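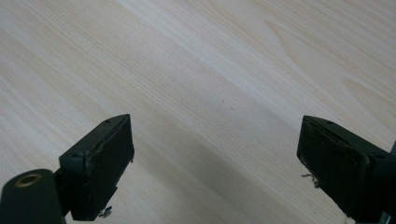
求助，新桌面要不要再上一遍木蜡油？上个月从Fikus订的浅色桌板，客服说出厂处理过，我摸着挺滑，可心里没底。直纹那片还好，细细密密的斜着走，靠右上有一块山形的大弯纹，颜色很淡，中间零星几个小黑点，不知道是木头自己的还是脏东西。主要是打算在上面放沥水架，怕水。预算有限，别劝我换石英石。。

2楼 半碗凉粉
小黑点多半是木头里带的，拿湿布擦一下不掉就别管了。弯纹那叫山纹，正常，有人还专门挑。
油嘛，我家Wirneo的板用了3年，一遍没补，照样用。

3楼 木屑过敏
楼上别误导人。。放沥水架和放电脑能一样吗？？先滴几滴水，过十分钟看，水珠立着就不用上，摊开变深了就得上。
我第一块板就是偷懒，架子脚下面四个黑印，砂纸磨到240目都没磨掉

4楼 楼主
滴了，水珠立着。那就先不上？
架子也摆上了，白色铁丝的那种，口朝前。大家看看位置

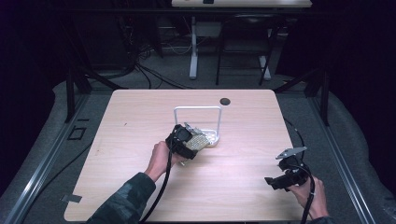

图：白色沥水架，放在圆孔左前方，正往底座里放网纹的那片

5楼 半碗凉粉
架子不错，细，不占地方。就是离那个圆孔有点近吧

6楼 木屑过敏
对，圆孔！孔边是最容易进水的，孔壁一般没封，水渗进去从里面鼓起来，表面看不出来。往前挪一挪，或者孔里抹一圈蜡。
另外下面垫个托盘，硅胶的就行，13块钱包邮的都够用

7楼 Shobha Pillai
我不太同意垫托盘。托盘底下闷着更容易发霉，我四月那会儿掀开一看，一圈灰毛。。。宁可直接放，用完擦干。孔抹蜡我赞成

8楼 木屑过敏
你那是不掀。每天掀一次倒水，哪来的霉

9楼 Shobha Pillai
谁每天掀啊 上班回来都九点了

10楼 灯下洗碗
插一句，水滴测试只能看表面，热锅一放照样白一圈。我用的Mugo硬蜡油，454克一罐，薄薄两遍，剩大半罐给邻居了。别涂厚，厚了发粘，粘了一个礼拜

11楼 半碗凉粉
楼主说了预算有限，水珠都立着还涂个啥

12楼 楼主
谢谢各位。决定：架子往前挪，孔里抹蜡，托盘先不买，擦勤块点。油等水珠立不住了在说。
ps 那个网纹的片要是立着放会倒吗？底座好像有点浅

13楼 灯下洗碗
靠边放，别放中间。还不行就拿根扎带绑一下

本站使用Cookie以改善浏览体验。继续浏览即表示您同意我们的Cookie政策。 [接受] [设置]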